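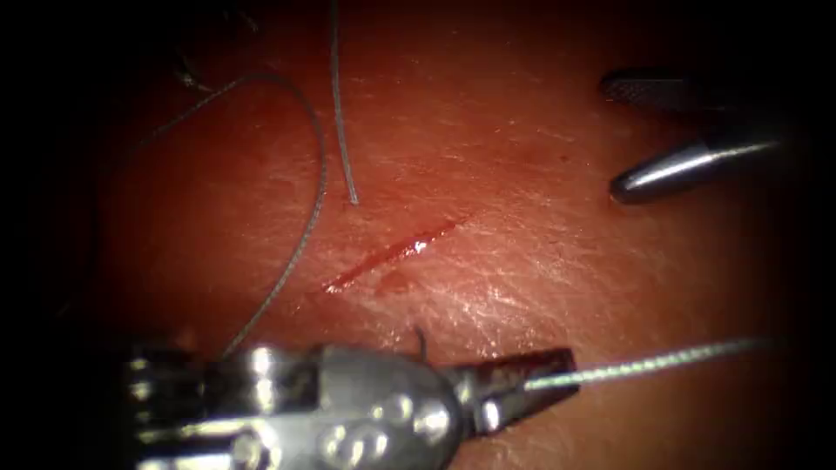
Barbara Ostrowski
April
Home | Threads | Replies | Saved

1/ Evening of suturing practice. One straight cut, a few lengths of thread, and a lot of going back over things I thought I knew.

2/ The cut is short and runs on a slant. I find slanted ones harder than level ones. You want to keep every bite square to the wound, and your hand wants to stay square to the table.

3/ My bites have been drifting wide on the far side. Ignacio Fitzsimmons went through my last row and marked two where the edges had rolled inwards. Fair enough, they had.

4/ What helps: enter at a right angle, follow the curve of the needle, come out the same distance from the edge as you went in. Say it out loud if you have to. I do.

5/ Thread next. I used to pull it tight as soon as it was through. Now I draw it in a straight line, stop when the edges meet, and leave it there. Too much tension puckers the surface.

6/ Creased tissue is awkward to read. When the light catches all those fine lines it's easy to lose the edge of a thin cut. Look for the red line and ignore the shine.

7/ I've put in over 1170 practice stitches since I began logging them in Vuvo. The early ones are not worth looking at.

8/ Knots tomorrow. Mine still slip on the second throw.

14 replies · 2522 likes · Share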